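How a Robot Learns to Tidy Up
A guide for young readers from the Osthorpe Robot Club 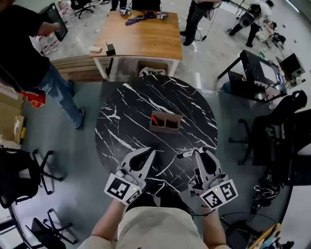

A robot does not know how to put a pen in a box. It has to be taught, and one good way to teach it is to show it the job many times. At the Osthorpe Robot Club, students aged 11 and up do this work as part of the Skimport project.

What does the robot need to know?

Putting away a pen sounds like one small job. For a robot, it is made of several smaller jobs. The robot must find the pen, move its hand to the right place, close its fingers, lift, travel to the box, and let go. If it squeezes too early, it grips only air. If it lets go too soon, the pen lands on the table.

People do all of this without thinking. Robots need examples.

Why do students hold the grippers?

A gripper is a robot's hand. In the club, students hold 2 grippers, one on each side, and do the job themselves. Each gripper has a pair of jaws that can pick up something as thin as a marker pen. Because the student is using robot hands in place of fingers, the examples match what the robot will be able to do later.

What are the black-and-white squares for?

Each gripper carries a card printed with a pattern of black and white squares. This is called a marker tag. A computer can find the tag in a video and work out where the gripper is and which way it is tilted. Students are asked to keep the tags clean and to keep their sleeves away from them - a covered tag cannot be read.

How many examples does it take?

One turn at the job, from start to finish, is called a demonstration. The club's goal for this season is 1000 demonstrations. The pen should start in a new spot each time, and the box should be moved as well. A robot that has seen only one starting spot may be lost when the pen is somewhere else.

Mistakes are written down in the log book. A dropped pen is not a reason to stop. The student picks it up, sets the table again, and begins a new turn.

What happens next?

In April, the examples will be used to train Brumon, the club's robot arm. Brumon will then try the job alone at the Tichý Hall open day. Families are welcome to attend.

Words to know

Gripper: the part of a robot that takes hold of things.
Demonstration: one complete example of a job.
Marker tag: a printed pattern that a computer can find and follow.
Train: to use many examples to help a machine learn a job.

Page updated Mon 21 March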